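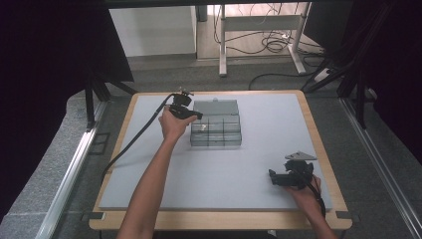

Bean season is my favorite part of the year, and I don't mean eating them! I mean the drying, the shelling and the sorting that turns a row of crackly pods into next year's garden. If you've never kept your own seed, a hinged box with divided compartments, like the smoky-gray one on the board, makes a lovely first seed bank. One variety to a compartment, a slip of paper with the name tucked in, and you can carry a whole garden under one arm.

My own collection is up to 46 varieties now (I know, I know). The one I keep raving about is Kingi, a climbing bean that Natália Charvát brought to the Plamley swap as a handful of 14 seeds. I planted every one of them along the back fence.

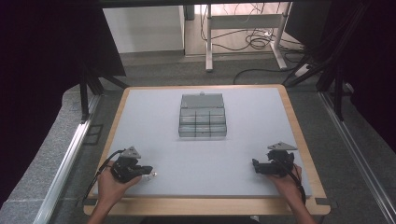 They were over my head by July and still flowering when the tomatoes had given up. Leave the pods on the vine until they rattle, then shell them into a wide bowl and let them sit somewhere airy for 3 weeks. Press a fingernail into one before you pack it away. If it leaves a dent, give the whole batch longer.
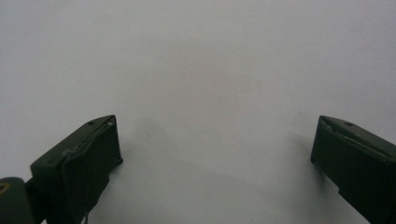

Dark green gripper fingers and a plain white surface.

Peppers are even easier, and I wish I'd started with them. Pick the ripest one on the plant, scrape out the seeds and spread them on a plate. Just keep sweet and hot kinds well apart in the garden, or you may be in for a surprise the following summer.
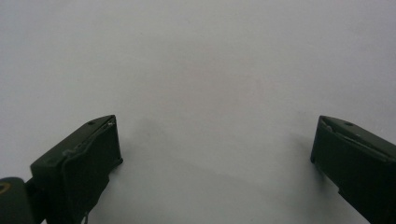
The next swap is in December, from 3 in the afternoon, and Digby Treloar is bringing his purple podded peas, which I have wanted for ages. Bring anything you've saved, even if it's only a pinch. Labels with the year on them, please!

Comments

Keegan Bolger
Does the fingernail test work on favas too? Mine are huge.

Rangi Lowther
I gave my Kingi beans 20 days on top of the bookcase and they came up great. Saving me some of those peas, Digby?

Tane Prendergast
Can I come if I have nothing to swap yet?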